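Wiping Without a Robot: Gallery and Notes
Posted Jul 1, 2026
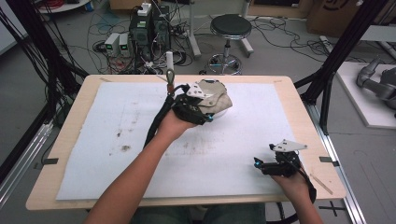 Left gripper up with the cloth, right gripper low over the foam sheet. Both are held by hand.

I was asked to put up a gallery for the Tirov wiping study, and the people who asked probably wanted something cheerful. I have worked next to this method long enough to have doubts about it, so the gallery comes with them.

The claim is simple. A person picks up two grippers, does a chore at a table, and the recording teaches a robot arm to do the same chore. No one has to steer the arm during the lesson. Valdemar Hafþórsson, who wrote the first plan for Tirov, thinks this is the cheapest good data anyone can get. I agree that it's cheap.

What you see on the table is the wiping task. The cloth is bunched in the jaws of the left gripper, and the foam sheet already has its share of gray and brown smudges. My trouble starts with those marks. Our task sheet says "wipe until clean" and doesn't say what clean means on a stained piece of foam. Two people can read that line and stop at very different points, and the model gets both as correct answers.

Then there are the arms. A person leans, shifts in the seat, turns an elbow out and never thinks about it. The robotic arm parked at the right on its white platform has its own joints and its own limits. We record where the grippers go and hope the arm can follow. Sometimes the path can't be followed at all, and the software we call Futau throws it out. I'd like to see a count of what gets thrown out printed next to every success rate. So far it has been left out of the drafts.

About that success rate. The collection has 609 recordings of wiping. The test was 30 tries on the arm, of which 20 were scored as a pass. Two out of three is a fair start for a soft cloth, and I said so at the time. But the passes were scored by the same people who made the recordings, and the cloth was set in the jaws by hand before each try. Picking it up was never part of the test. Bongani Hlongwane has asked for a second round scored by someone outside the group, with the cloth left flat on the table. That is the test I want to see, and it is planned for September.

Cables are the other thing I keep bringing up. Each gripper has one running back past the wrist, and a cable changes how you move even when you swear it doesn't. Valdemar says people get used to it within a few minutes. Maybe so — but getting used to it is a change too, and it goes into the data with everything else.

I have notes from a 2013 project called Bandico that made much the same promise with a glove. It did well on its own table and poorly on the one next door. The new grippers are better tools than that glove was. Whether the result travels any further is still open, and one table can't settle it.

Scoring rules for the second round will be added to this page when Bongani has finished them.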